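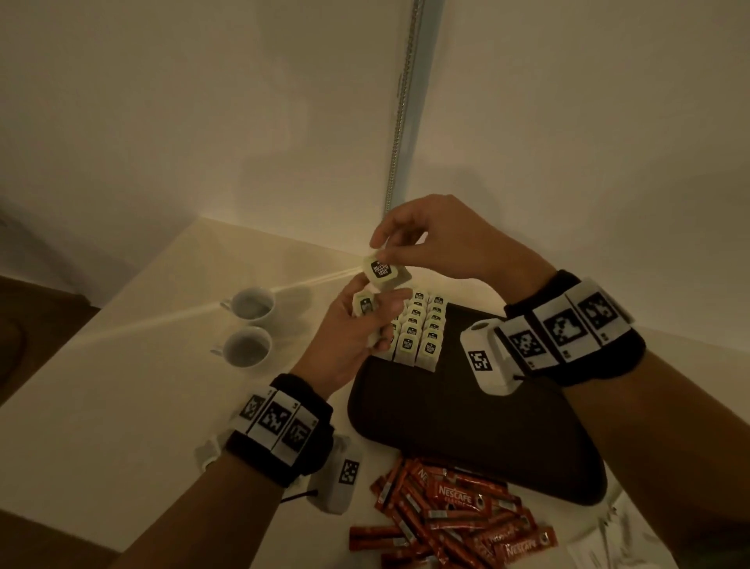
Jerome Malabanan asks whether the Idow under-bench filter has to be flushed again if the kitchen has been shut up over the holidays. It does. Any break in use longer than 12 days calls for the full flush in section 4.2, and the first water drawn afterwards should not go into the kettle.

4.2 Flushing the cartridge

You will need a bucket, a towel and the grey spanner supplied with the filter head.

1. Turn off the cold water at the isolating valve under the sink.
2. Open the filter tap and let the pressure drop. Leave the tap open.
3. Check that the cartridge is seated. The arrow on its collar must line up with the notch on the head. If it does not, turn the cartridge clockwise by hand until it stops.
4. Put the bucket under the filter tap.
5. Open the isolating valve a quarter turn. The tap will spit air for a short time.
6. When the flow is steady, open the valve fully and run off roughly 12 litres.
7. Close the tap. Wipe the cartridge and both hose fittings with the towel, then look for fresh drips.

Note: Grey or cloudy water is normal with a new cartridge. It is fine carbon dust and can be tipped on the garden.

Caution: Do not use the spanner on the cartridge itself. It is for the head nut only, and overtightening will crack the collar.

Caution: Cold supply only. Water hotter than 38 degrees damages the seals.

4.3 Tea, coffee and kettles

Empty the kettle before filling it from the filter for the first time. Old scale will keep flaking off for a while, so descale it first if the base is coated. Filtered water may change the colour and flavour of black tea, and brewing times may need adjusting to taste.

4.4 Replacing the cartridge

Replace the Hendricks cartridge after 400 litres of drinking water, or every May if you do not keep a tally. Write the date on the label with a ballpoint pen. Spare cartridges and collars are sold at the Larnidville service counter.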